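From: Tineke Geerts
To: Drargate Residents list
Date: Jul 19, 2023
Subject: Re: Clearing the ground floor store, and the "sort first" plan

Said, thanks for writing it all out. I have read it twice and I still don't believe in it. My answers are mixed in with your points below.

Said Hegazy wrote:
> Dear all,
> After the last meeting I promised a plan for the store by the bin room.
> My proposal is that we sort before we sweep. Everything on the floor
> goes into one of four boxes: keep, give away, recycle, tip. Only when
> the floor is bare do we get the brooms out. If each household gives an
> hour I think we can be finished in one weekend.

We had four boxes last time as well. By the Sunday evening we had four boxes of the same stuff, and the one marked "give away" was still in the corridor at Easter. A box gives people somewhere to put a thing they haven't decided about. I would sooner have one box and a row of bin bags, and whoever picks an object up has to say there and then what happens to it.

As for sweeping last, I have cleaned enough stores to doubt it. If you leave the grit until the end you tread it through two rooms while you carry things out, and all the small rubbish that was under the big rubbish gets kicked against the wall. Sweep a patch, empty the dustpan, move on to the next patch. It's slower and duller, but you can stop at any point and what you've done stays done.

> I have also priced a shelving system from Inholm (the Venus range, 233
> for the set with the deep trays). It would take everything that is now
> on the floor.

I'm sure it would. My question is whether we want everything that is now on the floor. I haven't seen a shelf yet that made people throw away an empty bottle. Amedeo is keen on the deep trays, but a deep tray is only a heap with sides. Can we please see what is left before we spend anything? And 233 is without delivery, if I read their page properly.

> Tshepo suggests that each household labels what belongs to it by the 28th,
> and anything without a label goes.

This one I like, though I predict two labels and a long argument. Tshepo, will you put a note on the door too? Not everyone reads the list.

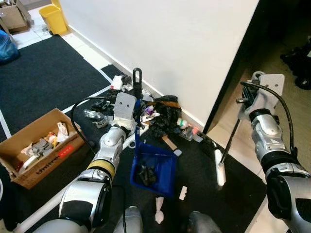 Do we need to buy a new broom and dustpan for this?

The long-handled broom from the meeting room and the dustpan set that goes with it will do, and anyone with a stiff yard brush at home should bring it for the corners.

> Sibusiso has offered to take one load to the tip in his van.

Very kind, and I don't think one load will cover it. Flattened cardboard goes in our own recycling, so that needn't travel at all. Please, Sibusiso, don't let anyone hand you a full box with the words "it's all rubbish, I think". Tip it out and look. The year I did the run to Xaba Road I drove back with half of it, and one of the things I drove back with was the spare key to the meter cupboard.

A few smaller points while I'm at it.

Black bags. Someone always leaves a half-filled one crumpled by the wall because it is "not full yet", and after a month it has become part of the room. Tie it and take it out, full or not.

Odd handles and poles. I know they might come in useful. They've been going to come in useful for as long as I've lived here. If there's no head to fit on it by the end of the day, it goes.

Paper. Scraps and little cards on the floor should be read before they are swept up. I don't expect treasure, but the boiler man writes his dates on whatever he has in his pocket.

Liquids. Check the bottles before they go in a bag. I shouldn't have to say it, but I carried the last bag downstairs and I was wearing the good shoes.

> I am confident that if we do it properly this time we will not have to
> do it again.

I wish I shared that. It's a room with a door, so people will put things in it. What I'd agree to is half an hour on the first Saturday of every month, with a broom and one bag, starting after this clear-out. If that lasts until Christmas I'll buy the shelving with you, Said, and carry it up from the street myself.

So my vote is yes to the labels, yes to the van, no to the four boxes, and not yet to Inholm. I can be there from ten on the Saturday with gloves and a roll of bags. Could whoever has the store key reply to the list and not just to me?

Tineke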